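Home | Topics | Materials | Glossary | Contact

Limewash

Limewash is one of the oldest wall finishes still in everyday use, and one of the most rewarding to look at. It is made from slaked lime thinned with water, sometimes tinted with earth pigments, and brushed on in several very thin coats. As it dries it takes up carbon dioxide from the air and slowly turns back into a kind of limestone, so the wall ends up wearing a fine skin of stone!

People were burning lime well over 3000 years ago, and the basic recipe has hardly changed. What gives the finish its charm is its unevenness. Each brush stroke soaks in a little differently, and the color drifts from pale to dark across a single wall, especially in side light.

Coats and color

Old plaster usually wants three or four coats, though the painter Ruth Betancur, who worked on the farmhouses at Flesley, was known to put on 6. The wash goes on nearly clear and whitens overnight, which still delights first-time users. Strong blues and reds are hard to get, because many pigments fade in contact with lime. Ochers, umbers and soft grays do beautifully.

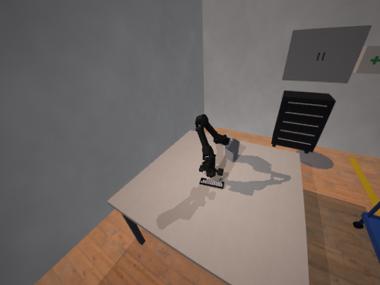
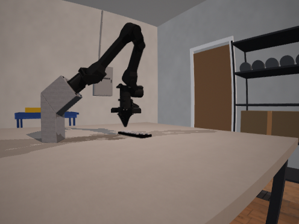

Lime needs a porous surface. It holds well on lime plaster, soft brick and many kinds of stone, but it tends to dust off gypsum board unless a mineral primer goes on first. Walls are dampened before each coat, and work stops when frost is likely, so in cold regions few outdoor jobs run as late as December. Wet lime is caustic, and gloves and eye protection are a must.

See also: Distemper; Milk paint; Whitewash

Category: Wall finishes | Traditional building

Contact the editors | © Agudelo Reference | Back to top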